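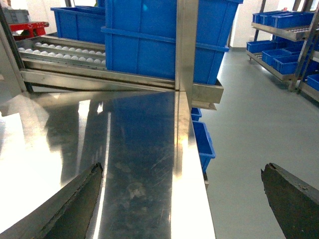

A reader in Bedoya wrote in to ask whether the walnut loaf can be made without a stand mixer, and said that hers keeps sinking in the middle. Yes to the first. The sinking is almost always too much baking powder or an oven door opened too early, so both are covered in the steps.

Walnut and Pear Loaf

Makes one loaf, 4 thick slices for now and the rest for the freezer.

You will need:
2 cups flour
2 teaspoons baking powder
1/2 teaspoon salt
1 teaspoon cinnamon
1 stick butter, soft
3/4 cup brown sugar
2 eggs
1/2 cup plain yogurt
2 firm pears
1 cup walnuts

Heat the oven to 350 degrees F. Grease a 9 by 5 inch loaf pan and line it with parchment, leaving some hanging over the long sides.

Toast the walnuts on a dry baking sheet for 8 minutes. Let them cool, then chop them coarsely.

Peel and core the pears and cut them into half-inch cubes. Pat them with a paper towel. Very ripe pears give off a lot of juice and leave a gummy layer at the bottom, so save those for sauce.

Whisk the flour, baking powder, salt and cinnamon in a bowl. Level the baking powder with a knife. A heaped spoon is enough to make the loaf rise fast and fall.

In a second bowl, beat the butter and sugar with a wooden spoon until pale. By hand this takes 6 to 8 minutes. Beat in the eggs one at a time, then the yogurt. If the mixture looks curdled, carry on.

Add the flour mixture in two parts and stir until you see no dry streaks. Fold in the pears and walnuts. The batter will be stiff.

Scrape it into the pan and smooth the top. Bake 55 minutes before you open the door. Test with a skewer in the center. If it comes out with batter on it, give it another 5 minutes and test again. Cover the top with foil if it is getting dark.

Cool in the pan for 15 minutes, then lift the loaf out by the parchment and leave it on a rack until cold.

Storing: wrapped, it keeps 3 days on the counter. Slices freeze well until December if you bake in the fall. Toast them from frozen.

Last updated 15 May 2024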